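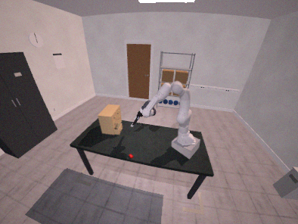 Scoring a partly completed drawer task in a student simulation project

Community Help > Clubs and Competitions > Simulation Division
Posted by Berenice Olvera, 30 August 2018

I am the faculty advisor for the robotics club at Harkstead. Our students are preparing an entry for the simulation division of the Blackwood student competition. The task they selected requires the arm to open the lowest drawer of a small cabinet, pick up a red cube from the table, place it in the drawer, and close the drawer again. Each attempt is limited to 400 simulation steps.

The club has logged 1,625 attempts with its present controller. In 665 of them the drawer was opened but the cube was never lifted. Our scoring sheet gives those attempts no credit at all. Several students believe that this hides real progress, and I would like guidance before we finalize the written report.

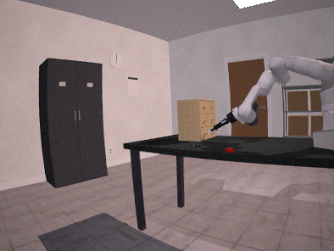
The report must state clearly what counts as a completed stage, and the students do not agree on how that should be decided. One group wishes to judge each stage from saved views of the simulated room. The other group wishes to rely only on the joint values and object positions recorded by the simulator. I have some doubt about the first method. With the fingers hovering just above the table near the wooden chest, as they are at this point, two reviewers may reach different conclusions about whether the arm is approaching a drawer handle or moving away from it. The red object is easy to find against the black tabletop, but its position by itself does not tell a reviewer what the arm is going to do next.

I would appreciate answers to the following.

1. Is partial credit by stage acceptable in a student report, or should only full completion be reported?
2. Should stages be judged by eye or from recorded values?
3. If a drawer opens only part of the way, should the stage be counted?

2 responses

Soledad Schumacher
Member, Simulation Division

Partial credit by stage is acceptable and is common in student reports, provided that the full completion figure appears first. Please do not combine the two into a single score. A reader should be able to see how many attempts finished the task and, in a separate table, how many reached each stage.

Recorded values should decide the result. The saved views should be kept for a different purpose, namely to help the students find the reason a stage failed. For the drawer, choose an opening distance before any further attempts are run, write it in the report, and apply it to every attempt. The distance should be large enough for the cube to pass through the opening with some clearance. If the students change the distance later, all 1,625 attempts must be scored again under the new value.

I would also ask the club to look closely at the 665 attempts. When so many end at the same point, the step limit may be the cause. An arm that uses most of its steps on the drawer will have few left for the cube.

Prirkavora
Member

Our team used Bendano for the scoring and it worked fine. Just count a drawer as open if it moved. Partial credit is up to your judges, I would email them.

Reply from Berenice Olvera

Thank you both. I must respectfully disagree with counting any movement of the drawer. We reviewed several attempts in which the drawer shifted slightly when the gripper brushed against it, and the students do not consider those to be openings.

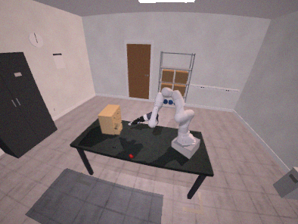 The club has now adopted a fixed opening distance and will score all earlier attempts again from the recorded values. The step limit also deserves attention. The students will record the step at which each drawer passes the required distance and will include those results in the report as a separate table. Our final draft is due in January, so there is sufficient time to repeat the work.

Reply from Soledad Schumacher

Please also record the starting position of the cube in each attempt. If the failures are grouped on one side of the table, the judges will ask about it.

This thread is marked as resolved.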